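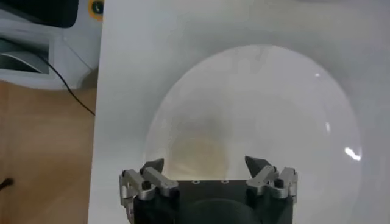
My mother owned one good bowl, and it lived on top of the fridge where it could not be used for anything. It was for company. Company came maybe twice a year, and even then she'd stand on the step stool with her hand halfway up and say, oh, the blue one's fine, and down would come the blue one with the chip in it. When we cleared out her kitchen the good bowl still had the sticker from Huver on the bottom. Thirty years of dusting, and it had never met a potato.

I've been thinking about that bowl because I just turned into her. Last spring my sister gave me a set of six glasses, the thin kind that ring when you tap them, and I caught myself washing them once and putting them behind the cereal. I drink my water out of a jar that used to have pickles in it. I like the jar, that's part of the problem! But the glasses were a present, and my sister lives four blocks away, and every time she comes over she looks at the jar and says nothing in a very loud way.

So here's my opinion, and I'll defend it to anyone: the good stuff should come down off the shelf. All of it, this week, for ordinary lunch.

I know the argument on the other side because I grew up inside it. Things break. My mother's family didn't have much, and when you don't have much you learn to hold one thing back from the general wreckage, so that there's something in the house that isn't patched. I respect that a lot. There's a dignity in having one bowl that's perfect, even if it's perfect up by the ceiling. I don't think she was silly. I think she got a little bit of pleasure every day from knowing it was up there, and I can't prove that it added up to less than the pleasure of eating out of it.

But I can tell you what happened to me, which is that I got my aunt's china and did the same thing to it. Service for eight, pattern called Leluton, gold line around the rim. It sat in a cabinet in the dining room, and the cabinet took up the wall where a bookcase could've gone, so the books went in the hall, so for years we all walked sideways down the hall. We rearranged the way human bodies moved through that house on behalf of some plates. When we moved I paid for special boxes. I filled out the insurance form and had to put down a value, and a dealer on the phone told me 128 dollars for the lot, and she sounded like she was being nice about it.

That phone call did more for me than any book about clutter. I'd been treating these things like they were the crown jewels, and the whole world had quietly agreed they were worth a tank or two of gas. I ate toast off one that same night. The gold line has started to come off since then because I put them in the dishwasher (yes, I know). They look better to me now. They look like plates somebody lives with.

My neighbor Yao-tsung Leung thinks I've got this half wrong, and we've argued about it over the fence enough times that I should give him his turn. He's got a teapot that was his grandfather's, and he uses it at New Year and no other day. He says if he used it in July it would turn into a teapot. That stuck with me. He's right that some things get their weight from being rare, same as a song you only sing on birthdays. If we had the birthday song on every Wednesday we'd all be sick of it by fall.

Where I come down is that his teapot has a date. It gets used. Every single year it comes out, gets warmed up, gets poured from, and goes back, and his kids know when it's coming. My mother's bowl didn't have a date. It was waiting on an occasion good enough, and she kept moving the bar, and I think that's the thing to watch out for. Saving something for New Year is a plan. Saving something for "nice" is just storage.

And it isn't only dishes, is it? I've got a drawer of candles that smell wonderful and have never been lit. I've got a coat I bought at Tornent when they were closing, the most beautiful coat I've ever owned, and for two winters I wore the ratty one to the grocery store in case the good one got something on it. What was it going to get on it? Milk? I have a friend who bought a fancy notebook and has written in it exactly one sentence, about how she's going to be careful what she writes in it. I have airline miles. I have a bottle of wine from our wedding year that, I'm told by people who know, turned to vinegar a while back while we were waiting for a dinner that deserved it.

The wine bothers me the most. With a plate, at least, you can change your mind at seventy and the plate will still be there. Wine doesn't wait, and neither do candles, really – they lose their smell – and elastic goes, and leather cracks, and kids get too big for the special outfit with the tags still on. A lot of what we keep safe is going bad anyway, only slowly, where we don't have to look at it.

Now, the breakage. I promised myself I'd be fair about the breakage. Of the six glasses from my sister I have 5 left. I broke one on the faucet the second week, washing it too fast while I was on the phone, and it made a small awful sound and I said a word. I felt sick for maybe an hour. I called her up to confess, and she laughed and said she'd broken two of her own set already and had been scared to tell me. We'd each been guarding the other one's feelings about some drinking glasses!

I do think you should hold on to a little caution. I wouldn't hand the thin glasses to a four-year-old, and I don't take the good coat camping. There's a blanket of my grandmother's that I keep folded in a chest because the wool has gone so thin you can see daylight through it, and I'm not about to let the dog have it. But I take it out. I put it over my knees in November when the heat hasn't come on yet, and then I fold it up again.

There's a thrift store near the bus station, run by a Mrs. Liu, and if you want to feel what I'm talking about, go stand in the back by the housewares. Rows and rows of it. Fondue sets with the little forks still wrapped. Tablecloths with the fold lines set in so hard they'll never iron out. I asked her once what comes in most and she said wedding presents, still in the box, and mostly from people's children.

I bought a gravy boat there for two dollars. We had it out on Sunday with no gravy in it at all, just maple syrup for the pancakes, and my husband poured too much as usual, and I need to go call my sister back about Thanksgiving because she wants to know whose plates we're using.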